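Visitor safety checklist, robotics open day
Site: Erkiden, ground floor workroom
Host: Plivton
Filled in by: visiting inspector, on behalf of Zorosura
When: Saturday, doors at 10.00, walk-round before that
Marks used: OK / Needs work / Not seen

1. Way in and way out
Door opens outwards and was not wedged. OK
Exit sign lit. OK
Second exit through the Kudo store room. Needs work. I was told it is "always clear". I had to turn sideways to get past the pallets. Clear it before doors open, and somebody should walk it again at midday.

2. Numbers
The invitation says 200 visitors over the day. The booking page says 300. The room notice says 100 at one time, which I think is hopeful once the desks are in. I have asked for one list, held by one person, at the door. Needs work

3. Fire
Extinguisher box on the floor against the brick wall, instructions on the box in Chinese. Needs work. The box can stay where it is, but chairs must not be parked in front of it, and the stewards need a card in English saying the same thing.
Last service date on the extinguisher. Not seen
Alarm test. Not seen. Host says it was done in February. I would like the sheet.

4. Floor and cables
Floorboards sound, no lifted edges that I could find with my foot. OK
Cables. Needs work. They run across the boards to the desks and there is a power strip down at floor level. It is a perfectly normal sight in a workroom and a poor one on a day when people bring children. Cover the runs or move the rope line back. Tape alone will not last until lunch.
Loose kit on the floor beside the desk. Needs work. Box it or lift it.

5. Demonstration: cloth handling with hand-held grippers
The programme calls this "teaching robots to do the housework". What visitors will get is a person with a gripper in each hand moving a cloth about on an office chair. I have no quarrel with that as a job of work, but I do wonder how many will feel they were promised something else, and cross visitors lean over ropes.
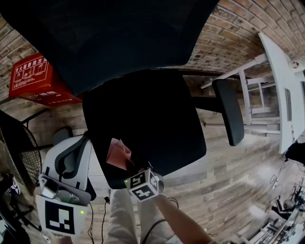 Miyuki Tamura: The programme wording was ours and I'll change it. I still want people to see this part, though, because all the later work is built on it, and it is the only demo where a visitor can safely have a go. Could we keep the try-it session if we limit it to adults?

Inspector: Adults only would help. I'd also want one visitor at a time, seated, with a member of staff within reach, and I want to know who stops the session if the answer is "nobody was looking". Put a name on the rota.

Pinch points at gripper fingers. Needs work. Low force, I was told, and no figure was given. Find the figure.
Cables to hand-held units kept clear of feet. Needs work
Chair stable during use. Needs work. It is on castors. Lock them if they lock, or swap it for a chair with plain legs — a table would do the job better still.
Wiping down grips between visitors. Not seen. Nothing in the plan.

6. Furniture and small items
Folding table firm when leaned on. OK
Mug and potted plant on the folding table. Needs work. Fine on a weekday. On the day they go in the kitchen.
Phones left lying on seats and tables. Needs work. Staff phones in pockets or lockers, please. I will not be the one taking the statement when one goes missing.
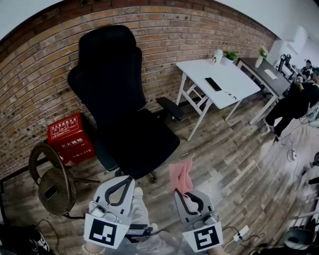 Item 5, try-it area: gripper pair, office chair and folding table.

7. Staff and stewards
2 stewards on the rope at all times. Needs work. The rota has a gap after lunch.
First aider named. OK
Briefing sheet for stewards. Needs work. It runs to four pages and most of it is about the firm. Cut it to one side: exits, extinguisher, who to shout for.

8. Claims made to visitors
Not strictly mine, but it affects how people behave. If the talk says the machines are "completely safe", visitors will treat them that way. Take the line out.

Result: not yet passed. Items 1, 2, 4 and 5 to be put right before doors. The rest by the end of the walk-round. I will look again at 9.15 and I will want to see the cable covers down, not on order.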